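Notebook, August, grasp proposal work
Bench 2, entry continues from the calibration notes
Written up by E. Owino (Elibariki Owino), comments in the margin please, initials only

09:10. Aim for this block: find out whether the wrist view alone is enough to rank grasp candidates on shop goods, or whether we still need the overhead depth map. The Stakano ranker takes a wrist colour image and gives back a list of candidates with a score between 0 and 1. Laizer is the old one, depth only. Same candidate generator in front of both, so any difference comes from the ranking.

Weights for Stakano are the ones from the Sidlow run, trained on 2,000 labelled grasps. No fine-tuning on our goods. Exposure fixed, white balance fixed, gain left where it was after calibration.

Method as agreed:
- go to the view pose, wait for the arm to settle, store one image
- run both rankers on the same candidate set
- store the top 3 from each
- hand label each as good, poor or unsafe, before looking at the scores
- unsafe means a finger path through anything that is not the target

The labelling order matters. In the last block I saw the scores first and my labels drifted towards them. Those labels have been thrown out.

09:50. Mixed layout first. Target is the Snickers on the clear stepped stand.
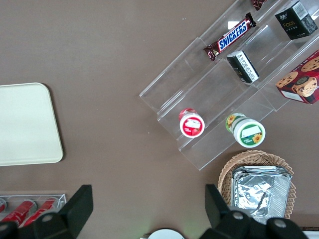

Fig. 1. Wrist view, mixed layout. Target on upper tier of acrylic stand.

Laizer does badly with clear acrylic and this was expected. Depth on the tiers is mostly holes, and where there is a value it is often the tabletop seen through the stand. Its first candidate would put the fingertips below the tier. Labelled unsafe. Second and third are on the foil trays in the wicker basket, so wrong target as well.

Stakano puts its first candidate across the short axis of the bar, which is what I would pick. Labelled good. Its second is on the same bar but turned towards the crimped end, labelled poor. The third is on the lid of one of the round jars. Target masking should have removed that one. The mask is dilated too much, I think, check the kernel setting in the config.

Note on highlights: the tier edges show as thin bright lines and Stakano gives some of them a low but non-zero score. Not a problem with the threshold where it is. It would be a problem if anybody lowers it, so leave it alone until this has been looked at properly.

10:35. View pose check. The fingers cover part of the lower image, including part of the foil trays and of the red cans in the clear tray. Candidates whose centre falls inside the finger mask are dropped before ranking. The mask file was drawn for the old fingertips and is 9 pixels too narrow on the inner edges. Redrawn and saved next to the old one. Results from before and after the change are to be kept apart in the table.

11:20. Single target. Wrapped sandwich in the round basket.

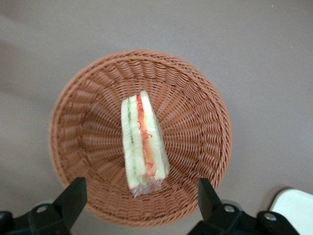

Fig. 2. Wrist view, single target in woven basket. Fingers open.

Expected this to be the easy one. It is easy for Laizer: the basket wall and the sandwich separate well in depth, and all of its top candidates are on the sandwich. Labelled good, good, poor. The poor one is too near the narrow end.

Stakano is less convincing. Its first candidate is on the bunched tail of the film at the near end. A grip there might lift it, but the load would hang from the wrap and the pose in hand would be anybody's guess. Labelled poor. Second candidate is across the broader part, good. The scores of the two differ by less than the spread between repeat images from the same pose, so the order means very little.

Possible cause: the Sidlow set has a lot of twisted sweet wrappers, where the tail is a fair place to grip. The weave may also be adding texture that the ranker reads as edges. To separate the two, repeat with the same sandwich on the plain surface, no basket.

11:55. For now:
Clear supports: use Stakano, ignore depth on the stand.
Open baskets: use Laizer, or a weighted sum of both. Itura already has a hook for the sum but it expects scores on the same scale, and Laizer's run to over 9. Normalise per image first.

To do
- sandwich without basket, same view pose
- mask kernel
- rerun the mixed layout with the new finger mask
- second labeller on the unsafe cases, I should not be the only one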